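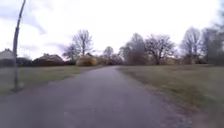

Kapitel 4
Den Weg finden: Fahren ohne Linie

Wer bis hierher mitgearbeitet hat, besitzt einen Roboter, der fährt, bremst, sich auf der Stelle dreht und einer schwarzen Klebebandlinie auf dem Boden des Werkraums folgt. Darauf dürft ihr stolz sein! Jetzt nehmen wir ihm die Linie weg. Und den Werkraum gleich mit, denn in diesem Kapitel geht es nach draußen, auf einen ganz gewöhnlichen Parkweg, auf dem kein Mensch etwas für Roboter vorbereitet hat.

Ein Parkweg ist eine herrliche Aufgabe. Für uns ist er so einfach, dass wir beim Gehen nebenher telefonieren können. Für eine Maschine, die nur Farbwerte und Radumdrehungen kennt, steckt er voller Fragen. Wo hört der Asphalt auf? Gehört der Schotterstreifen noch dazu? Ist der helle Fleck vorn ein Hindernis oder bloß eine abgenutzte Stelle im Belag? Ihr werdet in den nächsten Wochen einen Weg vermutlich nie wieder so ansehen wie vorher.

Eine Gruppe, ein Roboter, ein Park

Durch das Kapitel begleitet euch die Robotik-AG der Boateng-Schule in Bokutville. Ihr Fahrzeug heißt Erik. Erik hat ein Fahrgestell mit vier Rädern, einen Akku, eine nach vorn gerichtete Kamera und eine Steuerplatine, auf der die Lernumgebung Milteo läuft. Wenn ihr Kapitel 3 mit einer anderen Umgebung bearbeitet habt, macht das gar nichts: Alle Programme stehen auch als Ablaufplan im Buch und lassen sich übertragen.

Die AG hatte sich im Februar für den Parkwettbewerb der Schulen angemeldet. Die Regeln passten auf eine halbe Seite. Das Fahrzeug muss eine Strecke von 80 Metern auf einem befestigten Weg selbstständig zurücklegen. Es darf den Weg nicht verlassen, auch nicht mit einem Rad. Niemand darf es fernsteuern, aber eine Person geht mit dem Not-Aus nebenher. Jede Gruppe hat zwei Wertungsfahrten, und die bessere zählt.

Ovidiu Matei, damals der Jüngste in der Gruppe, wollte am liebsten sofort losfahren. Piret Lūse hatte in der Linienverfolgung die saubersten Kurven der ganzen AG programmiert und war überzeugt, dass man das alte Programm nur ein wenig anpassen müsse. Darius Anghel kümmerte sich um Mechanik und Akku, Emanuel Zamfir um die Kamera. Geleitet wurde die AG von Virgil Neagu, der Physik unterrichtet und die ersten Versuche mit einem Satz kommentierte, der seither an der Tür des Werkraums hängt: »Schreibt auf, was er getan hat, bevor ihr schreibt, warum.«

Die erste Fahrt

Piret hatte das Linienprogramm so umgebaut, dass Erik die linke Kante des Weges wie eine Klebebandlinie behandelte. Auf der einen Seite Grau, auf der anderen Grün, dazwischen die Grenze. Im Werkraum, mit einem grauen Teppichrest auf einer grünen Matte, lief das wunderbar. Im Park fuhr Erik vier Meter geradeaus, wurde langsamer, drehte nach links ab und rollte gemütlich auf die Wiese.

Die Gruppe war begeistert und entsetzt zugleich, und dann wurde es richtig interessant. Emanuel ließ sich ausgeben, welche Farbwerte das Programm auf der Wiese gemessen hatte. Grün im Sinne der Werkraummatte kam kaum vor! Wintergras ist oliv, gelblich, strohfarben, stellenweise braun. Unter einem bedeckten Himmel fehlen außerdem kräftige Kontraste, und der Unterschied zwischen mattem Gras und grauem Asphalt schrumpft in den Zahlen viel stärker, als unser Auge es wahrhaben will. Das Programm hatte einen festen Schwellenwert für »grün«, und den erreichte die Wiese nicht. Also war sie für Erik ein Stück Weg.

Auszug aus dem Fahrtenbuch der AG

Versuch 1. Himmel bedeckt, kein Schatten. Start mittig. Nach 4 m Linksbogen, beide linken Räder im Gras, Not-Aus durch Ovidiu.
Versuch 2. Gleicher Startpunkt, Schwellenwert für Grün gesenkt. Fährt weiter als vorher, pendelt stark. Not-Aus durch Ovidiu am rechten Rand, Vorderrad im Schotter.
Versuch 3. Wie 2, halbe Geschwindigkeit. Pendelt weniger. Bleibt vor einem hellen Fleck im Asphalt stehen und fährt nicht wieder an.
Versuch 4. Abgebrochen, Stecker der Kamera locker. Darius klebt ihn fest.
Bemerkung Piret: Die beiden Ränder sind nicht gleich! Links klare Kante, rechts Schotter, Erde, dann erst Gras. Wir brauchen zwei verschiedene Regeln oder eine ganz andere Idee.

Lest den Auszug ruhig noch einmal. Er ist kurz, enthält aber fast alles, was uns in diesem Kapitel beschäftigt. Pirets Bemerkung ist ein kleiner Schatz: Eine ausgefranste Kante, an der der Belag in Schotter und der Schotter in Gras übergeht, hat gar keinen einzelnen Punkt, an dem der Weg »aufhört«. Wir müssen selbst entscheiden, wo wir die Grenze ziehen, und diese Entscheidung muss ins Programm.

Von der Kante zur Fläche

Die ganz andere Idee kam der Gruppe beim Zusammenpacken. Warum suchen wir überhaupt nach dem Rand? Beim Gehen schauen wir ja auch nicht auf die Kante, wir schauen dorthin, wo der Weg hinführt. Das Programm sollte also die Fläche finden, die zum Weg gehört, und ihre Mitte ansteuern.

In einem Kamerabild hat diese Fläche eine besondere Form. Ganz unten, dicht vor dem Fahrzeug, ist ein gerader Weg breit. Nach oben hin wird er immer schmaler und läuft auf eine Stelle am Horizont zu, den Fluchtpunkt. In Wirklichkeit bleibt der Weg natürlich gleich breit. Dass er im Bild zusammenläuft, liegt an der Perspektive, und die ist für uns ein Geschenk! Kennen wir die Form, die ein gerader Weg haben muss, können wir vieles aussortieren, was die gleiche Farbe hat und trotzdem kein Weg ist: eine graue Wolke, eine Hauswand, den Mast einer Laterne.

Damit ergibt sich ein Plan, dem wir im Kapitel folgen. Zuerst schneiden wir den Himmel ab, er kostet nur Rechenzeit und verwirrt die Helligkeitsmessung. Dann nehmen wir eine Farbprobe von dem Stück Boden direkt vor den Rädern. Beim Start steht das Fahrzeug ja auf dem Weg, diese Probe zeigt also mit Sicherheit Weg und passt sich bei jedem Wetter von selbst an. Anschließend suchen wir Zeile für Zeile alle Bildpunkte, die der Probe ähnlich sind, bestimmen in jeder Zeile die Mitte und legen durch diese Mitten eine Gerade. Ihr Abstand von der Bildmitte ist der Wert, mit dem wir lenken.

Und die Flecken? Ein Asphaltbelag ist nie einfarbig. Er hat raue Stellen, Ausbesserungen, kleine helle Sprenkel. Ein paar falsche Punkte dürfen das Ergebnis nicht umwerfen. Dafür lernt ihr in Abschnitt 4.3 den Medianfilter kennen, ein erstaunlich einfaches Werkzeug, das bei Emanuel den Ausruf »Das ist alles?« ausgelöst hat. Ja, das ist alles – ein paar Zeilen Programm.

Was ihr im Kapitel lernt

In Abschnitt 4.1 untersucht ihr Farbwerte von Böden und stellt fest, wie sehr sie vom Licht abhängen. Ihr vergleicht feste Schwellenwerte mit solchen, die das Programm selbst bestimmt. Abschnitt 4.2 behandelt die Perspektive: Ihr konstruiert den Fluchtpunkt zuerst mit Lineal und Bleistift auf einem Ausdruck und lasst ihn danach vom Programm suchen. Der Medianfilter folgt in 4.3, und in 4.4 wird aus der gefundenen Wegmitte endlich ein Lenkbefehl. Dort begegnet euch der Proportionalregler aus Kapitel 3 wieder, diesmal mit einer Kamera als Messgerät. Abschnitt 4.5 gehört der Sicherheit und dem geordneten Testen im Freien. Bitte nicht überspringen, auch wenn es euch in den Fingern juckt!

Die AG brauchte für den ganzen Weg von der ersten Idee bis zur Wertungsfahrt deutlich mehr Anläufe, als irgendwer erwartet hatte. Im Fahrtenbuch steht die letzte Testfahrt unter der Nummer 329. Ihr werdet mit weniger auskommen, weil ihr deren Irrtümer schon kennt, aber plant Zeit ein und führt von Anfang an Buch. Wie die beiden Wertungsfahrten ausgegangen sind, lest ihr in 4.5. Verraten sei nur, dass Ovidiu den Not-Aus auch dort nicht aus der Hand gegeben hat.

Bevor ihr anfangt

Ihr braucht euer Fahrzeug aus Kapitel 3, eine Kamera, die sich fest anschrauben lässt, und ein Heft als Fahrtenbuch. Ladet die Akkus am Vorabend. Kälte mögen sie nicht, im Winter gehört ein zweiter Satz in die Jackentasche.

Sucht euch außerdem eine Strecke. Gut geeignet ist ein gerader, ebener Weg ohne Autoverkehr, auf dem ihr früh am Nachmittag niemandem in die Quere kommt. Fragt vorher, wem das Gelände gehört und ob ihr dort fahren dürft. Der Mensch am Not-Aus hat während der Fahrt keine andere Aufgabe, er tippt nichts, hält keinen Laptop und filmt nicht.

Geht die Strecke dann einmal ohne Roboter ab, und zwar langsam. Notiert auf beiden Seiten getrennt, wie der Rand beschaffen ist: Rasen, Erde, Kies, Bordstein, vielleicht gar keine erkennbare Grenze. Geht danach in die Hocke, bis eure Augen auf der Höhe der Kamera sind, und schaut noch einmal in Fahrtrichtung. Darius fand diesen Rat albern, probierte ihn aus und kniete anschließend so lange auf dem Weg, dass die anderen ohne ihn aufbauten. Aus der Höhe eines Roboters sieht der Boden wirklich anders aus – Unebenheiten, die man im Stehen übersieht, verdecken plötzlich den Blick auf das, was dahinter kommt.

Tragt eure Beobachtungen auf die erste Seite des Fahrtenbuchs ein und lasst darunter Platz. In Abschnitt 4.1 ergänzt ihr dort die gemessenen Farbwerte.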